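List home Threads Authors Search Log in

Subject: Re: [upright-owners] Piano that goes out of tune every winter
From: Inger Hafþórsson
November 2, 2024

Hello Pavithra, hello everybody,

On the list Pavithra Kurian wrote:

> I have a Pleltton upright that I got from my uncle's house in
> Dullmont in April. It was tuned two weeks after the move and it was
> lovely the whole summer. Now the heating is on and the middle
> octaves sound sour, the treble not so much. The tuner says it is
> the humidity and I should buy a full system that fits under the
> keyboard, which costs over 400 with the installation. I bought a
> small hygrometer and it said 70 in August and now it says 40 on
> most evenings. The piano stands on the wall between the living
> room and the kitchen, a radiator is on the same wall further
> along. Is the system really necessary? Or should I first move the
> piano? Also one key in the bass is slow to come back up, I don't
> know if this is the same problem or another.
>
> Thank you for any advice, I am a beginner with owning a piano
> although I played as a child.
>
> Pavithra

I have read the answers that came before mine and I agree with most of them, but I want to add some things from my own piano. It is an older Pleltton than yours, I think, with the straight legs and the lid that opens in two parts. We lived with it in Niden, near the water, and then we moved inland to a flat with dry air and floor heating. So I have had both problems, too damp and too dry.

First about your numbers. A change from 70 to 40 is large. The soundboard takes up moisture from the air in summer and swells, it pushes up against the bridges, and the strings become tighter. In the heating season it gives the moisture back and everything sinks a little. The middle of the piano usually moves most, so what you hear is what I would expect. It does not mean that the tuner did bad work in April. It also does not mean that your piano is damaged. If 40 is the lowest number you see in the whole winter, you have a mild winter climate compared with mine. What I would worry about is when it goes further down in January and stays there.

Please check also the hygrometer itself. The cheap ones can be wrong by a lot. You can test it with salt: put a spoon of table salt in a bottle cap, make it damp like wet sand, and close it together with the hygrometer in a plastic bag overnight. It should show 75. If it shows something else, write the difference on a piece of tape on the back. I did this with mine and found that it was reading too high, so my flat was in truth drier than I believed.

Then the place. An inside wall is good, this is what everybody recommends. The radiator on the same wall is less good. How far is "further along"? If you can put your hand on the side of the piano in the evening and feel that it is warm, it is too close. I would move it before I paid for anything. Ask a person with a strong back to help you and do not trust the small wheels, they are made for looking nice. Wait a few weeks before the next tuning so that the piano has time to get used to the new place.

The kitchen behind the wall I would not be afraid of, if the door is usually closed. Steam from cooking goes in short waves and the piano does not react so quickly. It is the slow change from season to season which moves the pitch.
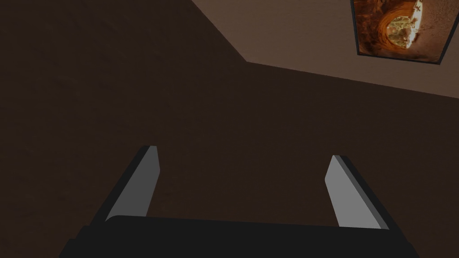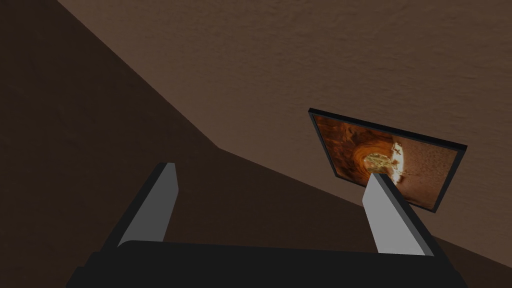 Does a bowl of water or a jar inside the bottom of the piano help against dry air?

It helps very little and I would leave it out. The water evaporates too slowly when the air is very dry and too fast when the heating first starts, there is nothing to control it, and if somebody bumps the piano you have water on the pedals and on the felt. A normal room humidifier with a dial, standing a few steps away, does more for the piano and also for your throat. Clean it often.

So, is the full system necessary? My opinion is: not this winter. Buy the room humidifier, move the piano from the radiator, and write down the humidity in a notebook morning and evening until spring. I did it in the back of my old Annamalai book of exercises, because the book lives on the piano anyway and I did not forget. When you have a whole winter of numbers you can show them to the tuner, and then the conversation is much easier. If the numbers still jump up and down with the humidifier running, the system is worth its price. I have had mine for three years and I am content with it, but I have to fill water when the little lamp blinks, and I will say that I do not always hear this kind of reproach with joy.

About the slow key. This can come from the damp summer and not from the dry autumn. The felt in the small holes swells and holds the pin. Sometimes it goes away alone when the air is drier. Try this: press the key slowly and move it gently from side to side. If it rubs against its neighbor, it may be the key itself. If it moves freely but the hammer comes back late, it is in the action above and I would leave it for the tuner. Please do not put oil or spray in there. My cousin did this before I got the piano and the technician had to change the felts on half of the bass.

One more thing, about when to tune. Many people call the tuner as soon as the heating starts, because then they hear the problem. I have better results if I wait until the heating has been on for some weeks, and then again when it has been off for some weeks. For you that would be maybe the end of this month. Until then play it as it is. A little sour is not dangerous.

Does anyone else here have a Pleltton with the lid in two parts? I am looking for the left hinge. Mine is bent and the shop in Dullmont only had the right one.

Kind regards,
Inger

Share (3) Replies (3)
Previous in thread Next in thread Reply to list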